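Chapter 9
Keeping a Shared Asset Library

In this chapter you will learn how to:
set up a folder structure that other people can follow
name files so that they can be found again
record where each asset came from and what its licence allows
decide when an asset should be retired
prepare a library for handover

Key terms: asset, source file, export, master copy, licence record, dependency, retired asset, placeholder

Chapter 8 dealt with building a single room in a virtual environment. The room had one author and a small number of objects, and everything it needed could sit in one folder on one computer. Most projects grow past that stage quickly. A second builder joins and needs the same door. A third person makes a better door, saves it under a similar name, and now there are two. By the time the environment opens to visitors there may be several doors in use, each with its own texture and its own faults, and a repair made to one of them does nothing for the others.

An asset library is the set of files that a project's builders share. It normally holds models, textures, sounds, animations and scripts, along with the records that explain them. The library is kept apart from the world itself. A builder takes a copy of an asset from the library and places it in the world, and the master copy stays where it was.

The main project used in this chapter is Plillden, a small harbour town built for visitors to walk around online. It was begun by Kanokwan Nuchit and Zsolt Csonka, and three more builders worked on it later. The town is a good one to study because its library was badly kept at first and had to be sorted out while building went on.
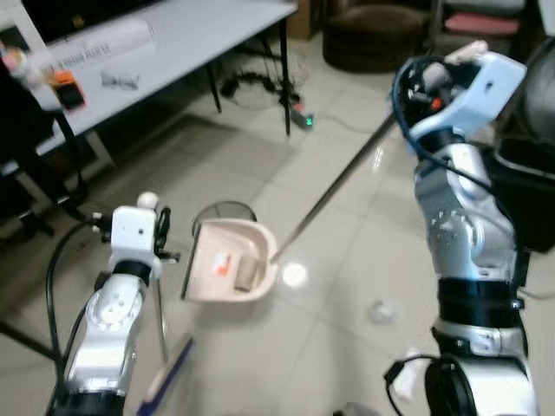 9.1 Source files and exports

An asset usually exists in at least two forms. The source file is the one you edit. It keeps its layers, its separate parts and its settings. The export is the version the world loads, and much of that information has been removed from it to make it smaller. You can make a new export from a source file in a few minutes. Going the other way is slow and often gives poor results.

For this reason the source file is the master copy. Many beginners store only the export, as that is the file they last handled, and leave the source on their own machine under a name such as "test2". In Plillden's first year this happened with the harbour lamps. The lamps had been exported at a low resolution to suit a distant view across the water. When the builders decided to let visitors walk along the quay, the lamps needed more detail, and the source file could not be found. Csonka modelled them again from scratch.

Store both forms in the library, in separate folders, with the same base name. If the source is called lamp_quay_tall, the export is also called lamp_quay_tall, and only the file extension differs. Anyone who finds one can then find the other.

9.2 Folder structure

There are two common ways to arrange a library. The first is by type: all the models together, all the textures together, and so on. The second is by place: everything for the market in one folder, everything for the quay in another.

Arranging by type suits assets that are used in many parts of the world. A brick texture belongs to no particular building, and a builder looking for bricks will look under textures. Arranging by place suits assets that are used once. A carved sign for one shop is easier to find with the other things made for that shop.

Most libraries of any size use both. Plillden settled on a folder called "common", sorted by type, and a folder called "places", sorted by area of town. The rule for moving between them was simple. An asset started in "places", and when a second area needed it, it was moved to "common" and the links to it were updated on the same day.

Whichever method you choose, keep the structure shallow. Three levels of folders are enough for nearly every student project. Deep structures look tidy when they are drawn on paper, but builders in a hurry will save their work in whichever folder happens to be open, and a misplaced file is much harder to spot when it is five levels down.

Write the structure down in a text file and put it in the top folder. One line for each folder will do. If you can't say in one line what a folder is for, it probably needs to be split or merged with another.

9.3 Naming

A file name has to do its work when it appears alone in a list of search results. "Door" tells the reader almost nothing. "door_chandlery_front" says what the thing is, where it belongs and which of several doors is meant.

The order of the words matters. Put the general word first and the specific words after it, so that similar things fall together when the list is sorted. With the general word first, all the doors sit next to each other. With the place first, they are scattered among the windows and shelves of each building.

Use lower-case letters, numerals and underscores. Avoid spaces and accents in file names. Some programs handle them well and others do not, and a library is likely to pass through several programs during its life. Hiterik, the scene editor used for the exercises in this book, treats upper-case and lower-case letters as different, so Door and door are two separate assets there.

Do not put words like "new", "final" or "latest" into a name. They are accurate on the day they are written and misleading from then on. If you need to keep more than one version, number them, and use two numerals from the start so that 02 sorts ahead of 10.

Numbering should also be used for true variants, such as a set of crates that differ only in their wear. Keep the two uses apart. Plillden put a "v" before a version number and nothing before a variant number: crate_fish_03_v02 was the second version of the third crate.
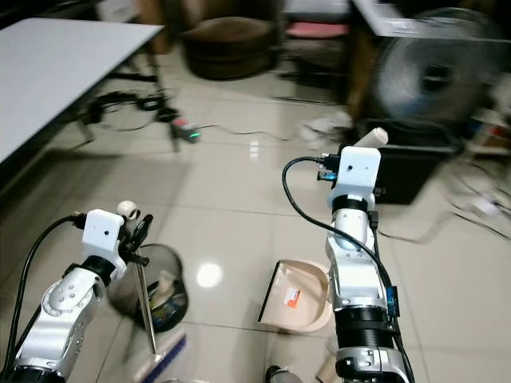 Names will sometimes have to change, however carefully they were chosen. Changing one is safe only when you know what depends on it. A model may call for a texture by name, and a script may call for a sound. If the texture is renamed and the model is not told, the model will load with a blank or brightly coloured surface. Check the dependency list in your editor before you rename anything, and make the change at a time when no other builder has the asset open.

9.4 Licence records

Few projects make every asset themselves. Sounds in particular are often taken from a collection, and textures are often based on someone else's photograph. Each of these comes with conditions. Some may be used for anything. Some may be used only if the maker is credited, and some may not be used in a project that charges for entry.

A licence record is a short note kept with the asset. It should give the name of the maker, the place the asset was obtained, the date it was obtained, the terms of the licence, and any changes you have made. Save a copy of the licence text as well. A link is not enough on its own, as pages move and terms are revised.

The following record comes from the Plillden library.

Asset: bell_harbour_01
Type: sound
Maker: Dorottya Bozsik
Obtained: from the maker, 19 June 2021
Terms: free use with credit; no resale as a separate file
Changes: trimmed at the start, volume lowered
Entered by: K. Nuchit

Note that the record names the person who entered it. If a question comes up later, there is someone to ask.

Make a record for your own work too. It need only say who made the asset and that it is original. A missing record can then mean only one thing — that the asset has not been checked — and you can search for such gaps.

9.5 Placeholders and retired assets

A placeholder is a rough object that stands in for one still to be made. A plain box the size of a table lets other people carry on arranging the room. Placeholders do harm only when they are forgotten. Begin the name of every placeholder with "ph_" and search for that prefix before each release.

A retired asset is one that should not be used in new work. It may be faulty, or it may have been replaced. Do not delete it straight away, as parts of the world may still load it. Move it to a folder called "retired", add a line to its record giving the reason, and name the asset that takes its place.

Ambaye, a training environment built by the firm Puroveck, reached its first release with 100 assets in its library. Asabe Adebisi, who looked after the library, went through it in July and sorted each asset into one of three groups.

In use: 80
Retired but still loaded somewhere: 9
Not loaded anywhere: the remainder

The second group needed the most work. Each of those assets had to be traced to the rooms that loaded it, and each room had to be opened, changed and tested. Assets in the third group were copied to an archive and then removed.

Before you read on

Open the sample library supplied with this chapter. It contains 24 files, all in one folder, with the names their makers first gave them. Without moving anything, write down a folder structure that would hold them and a new name for each file. Keep your list, as you will need it for the practical work at the end of section 9.6, where the same library is prepared for handover to Kálmán Bozsik's team.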